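I have spent most of September teaching an arm to pick things out of a bin, and I can report that one of us is improving.

The setup at Grenden is simple enough on paper. You sit with the remote, you drive the gripper down over an object, you close it, you lift, you put the thing somewhere else. Then you do it again. Every run gets saved, and when there are enough of them the software tries to copy whatever it was you did. Rahel Brunner, who set me loose on this, asked for 50 good runs per object. "Good" was doing a lot of work in that sentence.

By the end of my first afternoon I had 18, and Rahel threw out 3 of those for what she labeled "dithering" in the log. Fair. If I hover over a thing for ages wondering about my angle, the arm learns that hovering and wondering is part of the job. 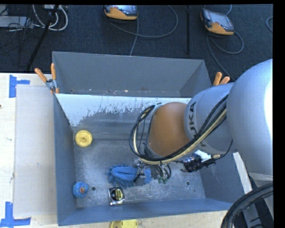
*Going in for the blue shaggy thing. The tape measure gets its turn later.*

Hard stuff is easy, by the way. The tape measure has sides, and sides are lovely. The blue thing has fringe, and fringe goes wherever it likes. Grab it by a tuft and you've taught the robot to grab tufts, so now I aim for the middle and try to look decisive.

Sosina Endale came by and did two runs standing up, with coffee, and both were kept. She says the trick is to stop watching the fingers and watch where you want them to be. My mother said something similar when I was learning to park.

Tomorrow I'm back on the fringe. I still owe Rahel most of a set, and she has started leaving the log open on my desk.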